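Drimska revises its gray finish range

Drimska has issued the second revision of its finish schedule for small housings, covers and fittings. The new schedule took effect in April and replaces the one that most of its customers have been ordering from. It lists 846 combinations of color, gloss level and base material, and 32 of them are new.

Most of the changes are in the grays. The old schedule had a single gloss column, so a light gray cover and a charcoal grip could carry the same finish letter even though one was hard and painted and the other was molded in a soft compound. Parts ordered by letter alone sometimes came back too shiny for the soft material or too flat for the hard one. In the revised version the two are separate, and the letter has to be followed by a base code.

Satin light gray is now offered in two gloss levels. The lower level is meant for flat covers. The higher is for broad curved covers, where a very flat finish tends to show polishing marks along the bend. Drimska asks that seam lines on curved covers be marked on the drawing before the part goes to paint, with the width of the gap given after coating and not before. Orders without this note will be held until it is supplied.

Matte charcoal stays at one gloss level. The schedule adds a note on ribbed and banded parts in soft compounds. Raised bands catch more light than the channels between them, and a reading taken across both will not match the sample plate. Readings are to be taken on a smooth area of the same part. If there is none, a test piece from the same batch is accepted.
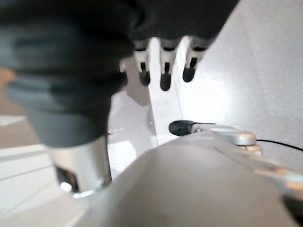
Mylene Pangilinan wrote in response to the notice that the separate columns were overdue, but that the schedule still says too little about bright metal next to painted covers. A polished cylinder picks up the color of whatever sits beside it, she wrote, and an inspector who checks the two together under a single lamp will often reject a good part. She asked for a fixed lamp position and a neutral backing card to be written into the procedure.

The present text only requires diffuse light and a viewing distance equal to arm's length. Drimska said it would take up lamp position in the next revision and gave no date for it. Until then, customers may attach their own inspection sheet to the order, and it will be followed if it does not conflict with the schedule.

Polished metal itself is changed in one respect. Cutouts in the wall of a tube or cylinder must be deburred before polishing, and the inside face may be left unpolished unless the drawing says otherwise. Edges at the base of the part are to be broken lightly. A sharp edge holds a bright line after polishing that can hide small scratches next to it.

Emoler, the coating supplier for the painted range, has renumbered its satin grays to match. Old numbers will be accepted on repeat orders through the end of the year. Hoarau supplies the soft compounds and has made no change to its codes.

Sample plates for the new entries are available on request from the Stemotach counter, where the full set can also be checked against customer parts between 9 a.m. and noon. Plates from the first revision should be returned or marked as withdrawn. Prices for existing finishes are unchanged. The higher-gloss satin gray carries the same price as the lower one, with a longer lead time for large covers.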